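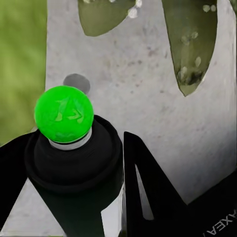

The Patience of the Person Holding the Controls

I spent most of January teaching a simulated robot arm to deal with a green ball on a black holder. I have a degree. My mother asks what I do at Hinard and I have started saying "computers".

The work is called demonstration, a grand name for doing a thing yourself, by remote control, until a machine gets the idea. You steer two black fingers in on either side of the holder. You close them. You do it again. The target for that month was 300 good runs, and I handed in 233, having thrown away the ones where I sneezed, hurried or got cross.

My complaint is with the throwing away. The guidance at our Indilthorpe office says a run should be clean, so we all learn to move like butlers. We approach from the same side, at the same stately pace, and never miss. Then the robot is trained on this parade of good manners, drifts a little to the left one afternoon, and has no notion what to do, never having seen anyone drift to the left and recover.

I would keep the fumbles. I don't mean the sneezes, but certainly the runs where the fingers came in crooked and I backed off, muttered and tried again. A learner driver who has only ever watched perfect parking is a danger to every wall in the county.

The people who sell Torka, the software we steer with, would rather talk about how many runs an hour a person can record. My best is 21. They were my worst work, too: quick, identical and about as instructive as a metronome. The five I was proudest of took me most of a morning, and at least two of them looked dreadful.

There is a view, popular at Strebel and other places with nicer chairs, that people like me will soon be unnecessary because the robots will practise by themselves. Perhaps so. I'd welcome it — my thumbs certainly would. Until then somebody has to show them how it's done, and I think that should include showing them how it nearly wasn't.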